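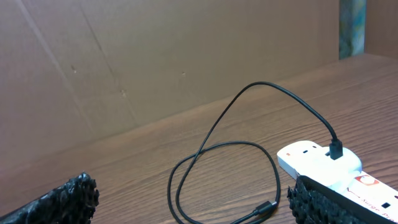
Clomberg bench, gripper pads, 2026-09-25. Comparing the nubbed black pads against the striped blue ones on the Konero arms, same controller settings for both. Started with thin cable because that is what the old smooth pads were worst at. The cable was lying in loose loops on the wood with one end plugged into the power strip and the small connector end free on the desk between the fingers, and the free end was the target. Wrist camera only, cardboard upright at the back to keep the background plain. The gloss on the strip still pulls the auto exposure around when the wrist comes in low on the right side. Locked it by hand after the first few runs and left it locked.

Ran 90 approaches with the nubbed pads. 48 of them closed on the connector body cleanly. Most of the rest closed on the cable just behind it, and that's fine for dragging but no good for plugging in. A few pushed the connector along the desk before the fingers met - approach height again, so I've dropped it a touch in the config. Grip itself is good. Once the pads had the cable they kept it, even with a sideways tug by hand.

Closing speed is at 1,000 in the controller's own units. Tried 547 for a while and it was gentler on the connector, but the trajectory timing then disagrees with the recorded set and the comparison is worthless. Back to 1,000.

Afternoon, moved on to flat things with both arms and the head view.

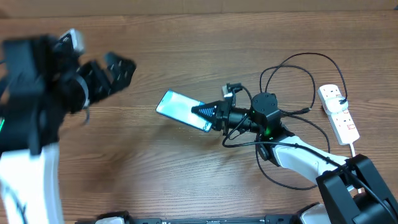

Right arm holding the phone near one end, screen lit, left arm moving.

Phone grip with the blue pads is better than I expected. They sit flat against the glass and I can tilt the phone a fair way before it creeps. Left arm is still too quick for the head camera and the fingers smear badly, so either the exposure comes down or the arm does. Would sooner change the exposure.

Cable slack on the right arm needs sorting. Loops come up high at the wrist and could snag on a full rotation. Clips are in the Rivadeneira box, second shelf.

To do: repeat the cable runs with the blue pads, same count. Ask Plirkemden for a spare set of the nubbed ones - left pad is starting to lift at the bottom corner.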